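I bought the Lurus wall desk in February to replace a folding table that had been in the spare room for years. It's a fold-down desk: a shallow cabinet that screws to the wall, with a front panel that drops to make the work surface. I paid full price for it. I've used it most working days since then, and I also built a second one for Hilkka Laitinen, so I've now put this thing together twice.

## Assembly

Plan on most of an afternoon. The cabinet comes in a flat box that is heavy enough to need two people on the stairs. The instructions are drawings only, and the drawings are fine until step nine, where the left and right hinge plates look the same. They aren't. The left plate has its slot closer to the edge. I put mine on backwards and had to pull six screws.

The wall rail is the best part of the kit. It's one long piece of steel with holes along the whole length, so you can hit studs wherever they happen to be. The screws supplied are too short if you have thick plaster. I used longer ones from the hardware store and had no trouble.

Carter Penner helped me hang it. He wanted to use a laser level and I wanted to use the little bubble level that comes in the box. The bubble level was off. Use your own.

## The surface

Open, the desk is 60 cm deep, enough for a laptop, a notebook and a lamp. I wouldn't want to use a large monitor on it. The maker rates the panel for 50 kg, spread evenly. I haven't tested that and don't plan to, but I lean on it with both elbows while reading and it doesn't creak.

The finish has held up well. I've put hot mugs on it without a coaster and they haven't left rings. Ballpoint comes off with a damp cloth. Felt marker does not, and there's a small blue line near the hinge that I expect to keep. The front edge is square and a bit hard on the wrists over a long day. A Dratari desk I had before this one had a rounded edge, and I miss it.
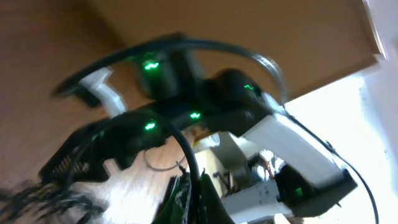

*Light brown, smooth, with a faint grain.*

The color is close to the one on the website, maybe a little warmer. It goes well enough with an oak floor. Lurus also sells it in gray and in a dark brown that Hilkka picked. Hers shows dust by lunchtime.

## Folding and storage

Two gas struts control the drop. They were stiff for the first couple of weeks and then loosened up to where I can lower the panel with one hand. It closes with a magnetic catch at the top. The catch on mine was weak out of the box – turning the small screw behind it half a turn fixed that.

Inside there are three shelves and a row of pigeonholes. The shelves move, the pigeonholes don't. Standard paper fits flat on the shelves only, and binders don't fit anywhere with the panel closed. There's a cable hole at the bottom left, big enough for one plug at a time. I would have liked a second one on the right, because that's where my outlet is. I ended up running an extension cord along the baseboard.

## Customer service

One of my shelf pins was missing. I wrote to support and got an answer from Eun-seong Jeon the next morning, and a bag of eight pins came in the mail a few days later. No charge, no form to fill out.

## Other options

The Seol is cheaper and lighter, but its panel hangs from two chains, and they get in the way of your arms. The Nokix is deeper and has a proper light built in. It also takes up a lot more wall, and you'd want a pro to install it.

## Verdict

Four out of five. I'm taking the point off for the step nine drawing, the single cable hole and the square edge. For a small room where the desk has to disappear at night, I'd buy it again, in the same color.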